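Robots and Chores, Week 3
Can a machine do the dishes yet?
Notes by Randa Jaber, updated 2023-02-05

These are the notes I talk from, tidied up a little, so if you were in the room you'll recognize most of it (including the bit about the socks). If you missed class, read this and then do the two exercises at the end. They're short.

Where we left off

Last week we talked about factories, and I made the claim that a factory robot has an easy life. I got some pushback on that and I want to answer it properly. What I meant was that the world gets arranged for it. At the Trillach plant, the one Hadi Saliba used to work at and told us about, the parts came down the line in trays, each part facing the same way, each tray stopping at the same spot. The arm could more or less work with its eyes shut. It put a bracket on a housing 1,289 times in a shift and it didn't get bored, and if a tray came in crooked it would happily ram a bracket into thin air until someone hit the stop button.

Now think about your own kitchen. Who arranges that? The mugs are wherever the last person left them. There's a bag of rice leaning on the toaster. You moved the drying rack last month and you'll move it back when your sister visits. None of this bothers you at all, and every bit of it is trouble for a machine that expects trays.

So the question for this week is how far we've gotten with machines that can cope with mess. My short version: further than I expected when I first taught this course, and not nearly as far as the videos make you think.

Chores that are already done by machine

I want to be fair here. We've had chore robots for decades, we just stopped calling them robots once they worked. The dishwasher is one. So is the washing machine. Notice what they have in common, though! You do the hard part. You pick up the plate, scrape it, decide whether it's a top rack thing or a bottom rack thing, and wedge it in next to the colander. The machine squirts hot water at it in a closed box. The box is the trick. Inside the box it's a factory again.

The robot vacuum is more interesting because it leaves the box. It has to live in your actual house. But look how the job was trimmed down to fit it: the floor is flat, it never has to pick anything up on purpose, and if it misses a corner today it may get it tomorrow. I love mine. I also spend five minutes clearing cables before I let it loose, so who's doing whose chores is an open question in my house.

Picking things up

This is the part of the lecture where I ran over time, so I'll write it out more fully.

Almost every chore starts with grabbing something. Engineers have been working on grabbing for a very long time, and a simple two-finger hand can do a surprising amount of it. Blocks, boxes, cans, a folded towel, fine. The troubles come in families, and I'd like you to know three of them for the discussion in March.

Soft things. Laundry is the classic. A sock has no fixed shape. Hadi tried a little experiment at home and asked his kids to sort and pair a basket of 73 clean socks while he timed them, and they finished before he'd found his glasses. A machine has to work out where one sock stops and the next begins, in a heap, when half of them are inside out. Folding a shirt that is already laid flat is a much easier job, and when you see a demo of folding, always ask who laid it flat.

See-through things. Cups and jars made of clear glass or plastic are nasty for a camera. Depth sensors often send out light and measure what bounces back, and with clear stuff a lot of that light goes straight through, or skips off sideways. The sensor may report a hole, or the counter behind, or some nonsense in between. Ribs and ridges bend the background into stripes and make it worse. You and I get by because we've handled a million cups and we know what the shiny bits mean. A machine has to get that knowledge from somewhere too, and these days it mostly comes from practice data, meaning people steering the arm through the job over and over while the cameras record.

Things with stuff in them. An empty cup and a full cup can look nearly the same from the outside, and they need completely different handling. With a full one you have to keep it level, you can't jerk it to a stop, and you can't squeeze hard if the wall is thin. The weight shifts as the liquid moves. Pouring is harder still, as the thing you care about (how much is left, how fast it's coming out) changes the whole time, and you're tilting the cup while you watch it. We do it half asleep at breakfast.

Put the last two together and you get a drink in a clear cup, which is about as ordinary an object as a house contains, and a good test of whether a helper robot is ready for a house. A camera down at the fingers helps, as it gets very close to the thing being held. It also means the thing being held takes up most of the view, so the arm may need another camera further back to know where the rest of the kitchen went.

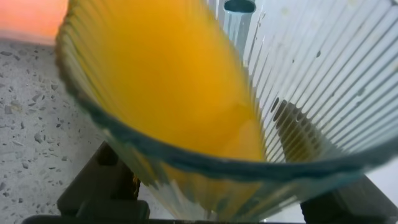 So can a robot carry a full glass across a kitchen without spilling it?

Sometimes, if it goes slowly and the kitchen is one it has practiced in. Moving smoothly is the easier half, and there are decent methods for keeping a liquid from sloshing. The harder half is everything around it: the cat, the open drawer, the person who steps back from the fridge without looking. Success rates in a lab tend to drop when you change the room, the lighting or the glassware, so when you read a number, look for what was changed between training and testing.

What "works" means

A student asked what score would be good enough, and I gave a mushy answer, so let me try again.

Suppose a robot clears a table correctly 95 times out of 100. As a research result, great. As a helper in your home, that's one mistake every 20 tries, and if each try is an item, you could be sweeping up something most evenings. A person in a restaurant might handle around 3,000 pieces of crockery in a busy week. Multiply that out yourself and see how many you'd be willing to lose.

Cost of a mistake matters as well. Dropping a sock costs nothing. Dropping a full cup costs you the cup, the drink, and ten minutes with a mop, and then there's the question of whether the robot noticed. Noticing is a big deal and it doesn't get enough room in the textbook. A slow machine that knows it made a mess and stops is one I'd let in the house. A fast one that carries on I would not.

On the shop floor the sums are different. Hadi's view (he's more cheerful than I am) is that small workshops will get useful general-purpose arms well before homes do, because someone is standing nearby anyway and can step in when it gets stuck. He points to packing and machine loading, jobs with some mess but not kitchen mess. I think he's probably right about the order. We disagree about how long the gap will be.

Exercises

1. Pick one chore you did today and write down every time your hands touched something. Keep going until you're sick of it. Then mark which touches a two-finger gripper could do, which it couldn't, and which you're unsure about. The unsure ones are what we'll talk about in class.

2. Find a video of a robot doing a household job. Note whether it's sped up, how many cuts there are, whether anyone is steering it, and what the room looked like before it started. One page is plenty.

Reading

Chapter 2 of the course pack, plus the Kelow and Hattar case notes, which are in the shared folder under Vurkside. The Hattar one is long. Skip the section on pricing unless you're curious, and bring the table of failed grasps with you, we'll need it next time.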